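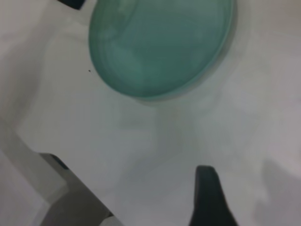

We bought the Fetura two-arm kit in December to collect demonstrations for a dish-handling policy. The base task is loading plates into a wire rack on a white tabletop. The operator drives both arms; the Plolero logger records the wrist views, a fixed view and joint states.

Time sync is the strong point. Across 700 episodes we discarded 6 for dropped frames, all from one loose connector. Setup took 2 afternoons, mostly hand-eye calibration.

Wrist image quality is mediocre. Focus is soft close to the fingers and pale surfaces lose their texture. Coloured plates keep a usable outline — white ones on a white table did not, and we stopped using them. 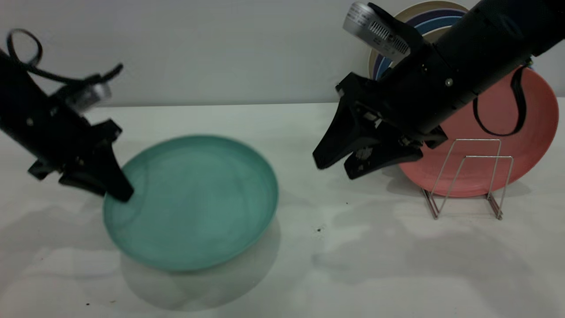
Manipulation Data Group, Tindall Lab

The black fingers are wide and flared, a poor shape for getting under a shallow rim. Our operators press one fingertip on the inner rim to steady the plate. Label that contact as its own phase; the stock Toris annotation template merges it with the grasp, and our first 285 episodes had to be relabelled.

Cable routing needs work. The loops are generous and can hang in front of the rack in the fixed view. Clips should be in the box.

Recommended for tabletop collection, with reservations about the fingers. Spare fingertips are sold separately.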